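The Care and Feeding of Gripper Two

Those of you who read the December issue will remember that we ended it with a promise to explain why the handheld grippers were out of circulation for the better part of two weeks. Bernice Sowah has since asked me to stop calling it "the outage." She prefers "the overhaul." I have agreed to call it the overhaul in print.

For readers over in Drorndale who only ever see our work as files arriving on a server: the Semar grippers are the two-finger units people carry around by hand to record how a task gets done, so that the arm in the Villanueva cell can later have a go at the same task, usually with less charm. There are 42 hours of usable recordings on the shelf so far. There would be more if Gripper Two had not spent part of the fall reporting that its left finger was slightly inside its right finger.

That was the first symptom. A finger can't be inside another finger, so everyone assumed software, and the software people assumed everyone else. Three of us spent a morning rereading the width code. Akosua Amissah then picked the thing up, wiggled the left marker cube with her thumb, and handed it back without a word. The cube moved. It had a good two degrees of slop in it, and had been politely telling the tracker about every one of them.

The marker cubes are how the system knows where the fingers are, so a loose cube is worse than a missing one. A missing cube gives you an error. A loose one gives you a number, and the number looks fine until you plot it. We went back through the log and found the trouble starting at recording 3,838, which was a session of somebody putting lids on jars. Everything after that on Gripper Two has been set aside. If you had plans for the jar lids, come and see me, and bring something to eat.

So the whole unit came apart. The cubes are now seated with a thin smear of threadlocker on the screw and a witness mark in paint pen across the joint. If the two halves of the paint line don't meet, put the gripper down and tell Bernice. Do not tighten it yourself and carry on. She will know, and she has the plots to prove it.

While it was open we did the fingertips too. The old pads had polished themselves smooth at the points, and Gripper Two had developed a habit of letting go of spoons. New pads are on both sides. They went on as a pair, which the instructions from Jarkmont do tell you to do, on a page none of us had reached. Last spring we swapped only the worn one, and then spent a while wondering why everything it picked up turned a little to the right.

The other half of the job is the check afterward, and this is the part we would like everyone to learn, as opposed to the part where you take out screws. You hold the gripper in front of you at working height, fingers open and clear of anything else, with both cubes toward the head camera, and you look at the display before you start the clock.

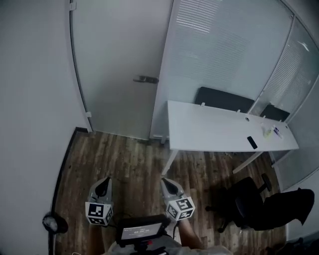
Gripper Two held out over the floor with its fingers apart. Marker cubes sit near the base of each finger, and the little screen is between them.

The small room with the striped glass has become the place for this, chiefly by being available. Its great virtue is that the floor doesn't look like a marker. The bench area has a black-and-white checkered mat that someone put down for comfort, and the tracker adores it. During one check it found seven cubes on a gripper that has two. The mat has been rolled up and stored behind the lockers, and my feet have registered a complaint.

Now for the routine itself. Before you put a gripper into service, open and close the fingers all the way, slowly, ten times. Watch the width reading at each end of travel. Fully closed should come back to the same value every time, and if it drifts by more than half a millimeter, stop there. Then turn your wrist left and right with the fingers open, as though you were trying a doorknob you didn't trust. The width should stay put while the gripper turns. When it wobbles along with your wrist, a cube is loose, and you have saved us all from another jar lid situation.

Next, wipe the cube faces with a dry cloth. A dry one. We have learned what glass cleaner does to a printed marker, and the answer is a very soft gray square that could be any number you like. Spare faces live in the flat drawer under the label printer. Please match the ID on the new face to the one on the old before you throw the old one away, and if you already threw it away, the full list is taped inside the drawer. It has been taped there since September, in large type, by popular demand (mine).

Then the screws. The finger pivots get checked every 600 cycles and the pads get looked at every 700. Yes, those two numbers are annoyingly close together. Akosua has proposed that we do both at 600 and be done with it, and I would like it recorded that I proposed this first, in the kitchen, to no applause. Until the sheet is changed, go by the sheet.

The battery deserves its own paragraph and is getting a short one. Charge it before it begs. Gripper One will record quite happily on its last few percent and then drop the end of the file, so you get a lovely demonstration of a person reaching toward a cup and then nothing further, forever. Gripper Two seems to give a little more warning. I would not build a career on it.

Finally, storage. Grippers go back in the foam, fingers closed, cubes up. They do not go in backpacks or on top of the radiator. Above all they do not go fingers down in a mug, even if it is the right size of mug. It is an excellent fit. That is how we think the cube worked loose to begin with, although the person responsible has bought a round of coffees and the matter is considered closed.

Gripper Two passed all of the above on its second try. The first was spoiled by me, when I did the wrist turn with my sleeve hanging over a cube and announced to the building that the repair had failed. Bernice came over, rolled up my sleeve for me, like a parent at a sink, and went back to her desk.

Both units can be booked again on the usual sheet. There is a new column for the paint mark, and it takes a yes or a no. "Probably" was entered twice on the first day. Gripper Three is still waiting on a spring and should not be booked, borrowed or encouraged. Anyone who wants to be shown the check in person can find Akosua most afternoons after 2:00, and she asks that you come with your sleeves already rolled.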